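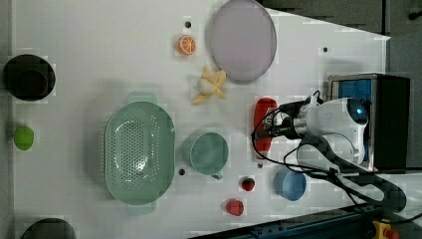
박물관 물건에는 왜 번호가 있을까?

최종 업데이트: 2026년 9월 14일 월요일

호스틀리 마을 박물관에 가면 낡은 가위가 하나 있어요. 키르케고르 단추 공장에서 쓰던 것. 손잡이 안쪽을 잘 보면 아주 작은 글씨로 1331이라고 적혀 있죠. 가격 아니에요! 만든 해도 아니고요. 이건 '등록 번호'예요.

등록 번호가 뭐냐면, 물건의 주민등록번호 같은 것. 누가 박물관에 물건을 주면(이걸 '기증'이라고 해요) 제일 먼저 번호부터 받아요. 같은 번호는 두 번 안 써요. 물건이 없어져도 그 번호는 그냥 비워 둬요.

번호만 적으면 끝? 아니죠. 두꺼운 장부에 같이 적어요. 누가 줬는지, 언제 받았는지, 어디서 쓰던 건지, 금 간 데는 없는지. 가위 1331번 칸에는 이렇게 써 있어요. "오두르 율 기증. 할머니가 단추 공장 포장실에서 쓰심. 날 끝이 조금 휨." 짧죠? 그래도 이 세 줄이 없으면 그냥 녹슨 가위예요. 어느 공장 건지, 누구 손에 있던 건지 알 길이 없어요.

글씨는 어떻게 쓸까. 물건에 바로 펜으로? 안 돼요. 먼저 투명한 칠을 얇게 바르고, 말린 다음 그 위에 번호를 쓰고, 또 한번 칠해요. 나중에 지울 수 있게요. 옷은 칠을 못 하니까 천 조각에 번호를 써서 살살 꿰매요. 종이나 사진은 뒷면 구석에 연필로. 꾹꾹 누르면 앞에 자국이 나니까 아주 살짝만.

세트는 좀 복잡해요. 예를 들어 단추 상자 하나가 315번이면, 안에 든 단추는 315.1, 315.2... 이런 식. 뚜껑도 따로 번호가 있어요. 뚜껑이랑 상자가 헤어지는 일이 진짜 많거든요.

장부 담당 스노라도티르 선생님은 하루에 최대 14개까지 적는데요. 생각보다 느리죠? 재고, 살펴보고, 사진 찍고, 넣을 자리도 정해야 되서 그래요.

집에서 해 보기
오래된 물건 하나 고르기. 할아버지 시계, 엄마 필통, 아무거나. 꼭 먼저 물어보고요. 공책에 번호를 쓰고, 누구 건지, 언제 썼는지 적어요. 모르면 "모름"이라고 쓰면 되요. 지어내면 안 돼요. 번호는 물건 말고 종이 꼬리표에 써서 실로 묶기. 테이프는 쓰지 말기, 끈적이가 남아요.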